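Folding knits on a slick surface

Jersey does not hold a crease the way woven cotton does, so I fold it by its seams. On a glossy top the first step is to square the hem.
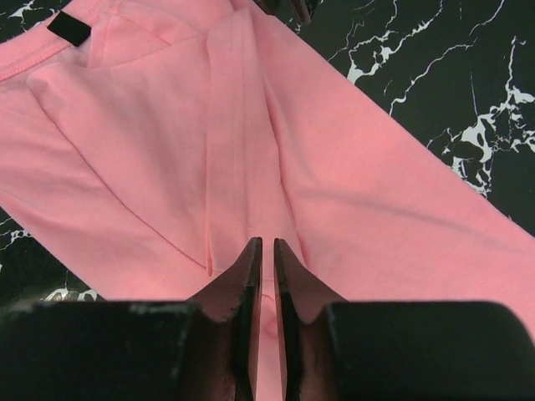
The hem sets the width of everything after it. Mine go into a Claler drawer insert, 209 mm wide.

Two folds lengthwise, then 3 across. Heavier knits get one fewer.
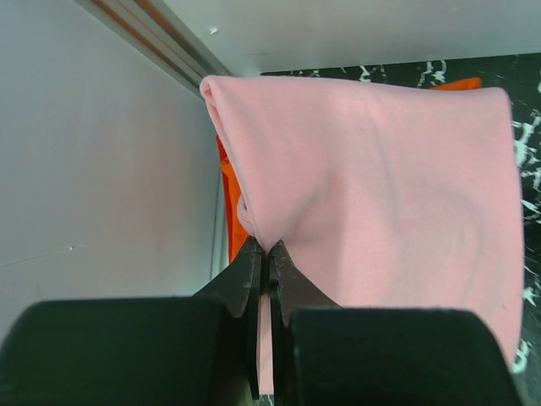
Pinch points matter more than fold count. Lift soft knit by one small spot and it gathers into a funnel, as the pink one does, with creases running out from the grip – wide holds leave less to smooth.

Marble-look tops show scratches but let cloth slide freely.

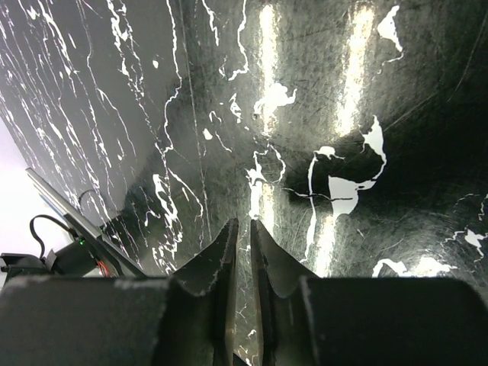

Posted by Skastcombe, 13 April 2020

For long pieces I hold both ends and pull until the middle is flat. 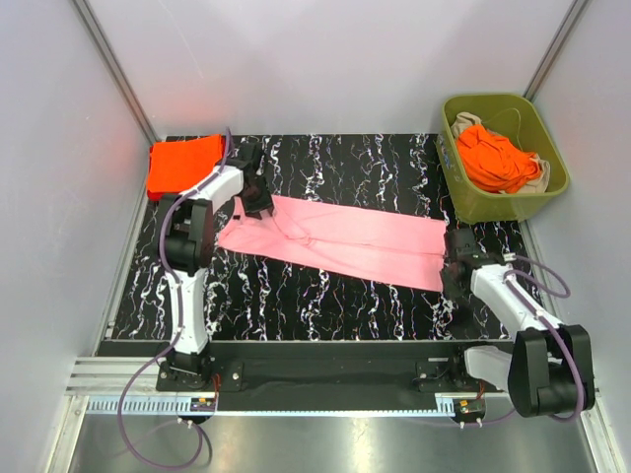

Release one end first, then lower the other.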